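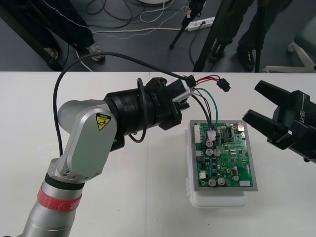
Poster scans are changing colour after upload to the Cavden catalogue. The files look right on my own screen and wrong on the public pages, with the yellows suffering most. The title lettering on the Brendora poster should be a plain yellow, near enough the yellow of the warning triangle with the pinched hand on the robot arm, and on the site it comes out mustard. Reds go brownish too. Blacks and greys look the same in both.

**Opened by:** Saeed Kordestani
**Assigned to:** Bartosz Mazurek
**Opened:** January 7, 2026
**Area:** Image upload, film poster collection
**Status:** Closed

### What I uploaded

214 scans, all film posters, all TIFF at 300 dpi. They went up in one batch through the normal upload page. No errors shown. The batch report says every file was accepted.

118 of them have the wrong colours. The rest are fine. I can't see a pattern by year or by size. Some of the bad ones are full sheets and some are small window cards.

### What I have tried

- Different browser, same result
- Different monitor, same result
- Cleared the cache
- Deleted the Brendora record and uploaded the file again, same result
- Opened the original TIFF in the scanning program, colours correct

If I press "Download original" on the record page, the file I get back is correct. Only the version displayed on the page is wrong.

---

**Bartosz Mazurek**

Thanks, the download test helps. It means the stored original is intact and the fault is in the copies the site makes for display.

Please don't re-upload anything else for now. Can you tell me which scanner each poster was done on? I can see 2 scanner names in the file details but some files have that field blank.

---

**Saeed Kordestani**

The flat posters were done here on the Indska. The ones that were too big or too fragile to move were scanned at Brzozowska and sent to us on a drive. Checked the list against the bad ones and all 118 are from the Brzozowska drive.

---

**Bartosz Mazurek**

That matches what I found. The Brzozowska scans are saved in Adobe RGB with the profile embedded. The Indska scans are saved in sRGB. When the site makes the display JPEG it strips the embedded profile and doesn't convert first, so the browser reads the Adobe RGB numbers as if they were sRGB. The strong colours end up duller. Greys hardly change, and that is why the black and white lobby stills from the same drive look all right. Those may have been affected as well without anyone noticing.

Converted one file by hand on the test server (the Brendora poster) and the yellow came back. Screenshot sent to you by email.

Fix, in order:

1. Convert to sRGB before the profile is removed. Applies to large view, medium view and thumbnail.
2. Rebuild the display copies for the whole batch from the stored originals.
3. Clear the page cache for the poster collection.

Records, captions and credits won't be touched.

---

**Saeed Kordestani**

Got the screenshot, that is the right colour. Go ahead.

Do I need to ask Brzozowska to save their scans differently? There is another drive due in July.

---

**Bartosz Mazurek**

No, leave their settings alone. Either profile is fine once step 1 is live. Do ask them to keep the profile embedded, because a file that arrives with none gets treated as sRGB and we would be back where we started.

Change is live and the rebuild has finished. Please check a few.

---

**Saeed Kordestani**

Went through all of the Brzozowska ones in medium view and the Brendora one in all sizes. Colours match the originals. One thumbnail on the search page was still the old version until I refreshed it.

OK to close.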